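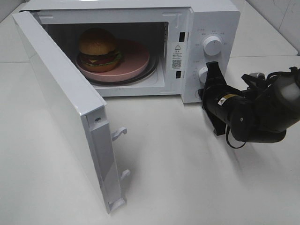
Microwave, door open, plate inside.

Section 4: Sending in your comments on a rezoning

Okay, you've found your parcel on the Plidton zoning map and you know what's proposed for it. Now you get to say something! I've done this for the Utby Road rezoning and for the Rinau waterfront plan, and it goes quicker the second time.

1. Write down the case number. It's in the top right corner of the notice. Mine was 2132, and I'll use that all through this section.

2. Open the comment form and pick "Land use" from the first menu. If you pick "Building permits" your letter goes to a different office entirely (I lost a week that way last August).

3. Type the case number with no spaces and no dashes, then press Find. The project name should come up. Check it before you go on.

4. Choose Support, Oppose or Neither. You can pick Neither and still ask for changes — I did, for the building heights.

Note: The form signs you out after 20 minutes. Write your letter somewhere else first and paste it in. 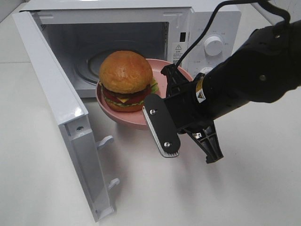

The microwave with its door open.

5. Paste in your letter. Say where you live or work in the first line, then go straight to what you want changed. If you're writing about a page in the plan, give the page number. My best paragraph was about page 42, the loading dock across from Andrade Street, and it was three sentences long.

6. Attach any maps or drawings as separate files. Put the case number in each file name.

7. Press Submit and wait for the receipt page. Print it, or at least copy the receipt number down.

Caution: You can't edit a comment once it's in. You can send a second one, but both stay in the public record with your name and street on them, so leave out your phone number unless you want it up there too.

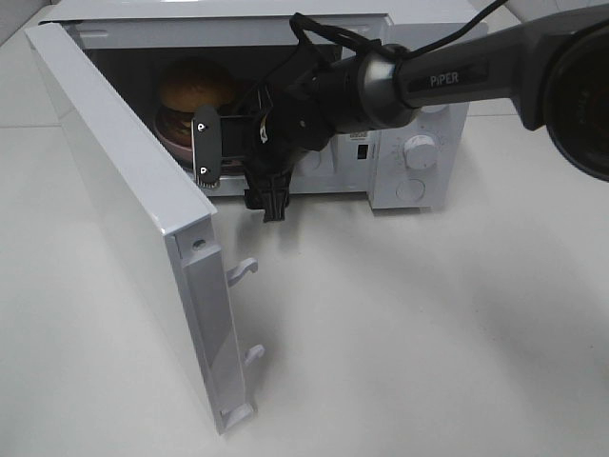
8. If you want to speak at the hearing as well, check the box on the receipt page. The written comment doesn't sign you up by itself. Speakers get called in the order they signed up, so do it early if you have to be home for dinner!

Last updated Saturday, February 13, 2010

Print this page | E-mail this page

Search this guide Go

Related items
Reading the Plidton zoning map
What the notice letter means
Speaking at a hearing
Rinau waterfront plan: dates and documents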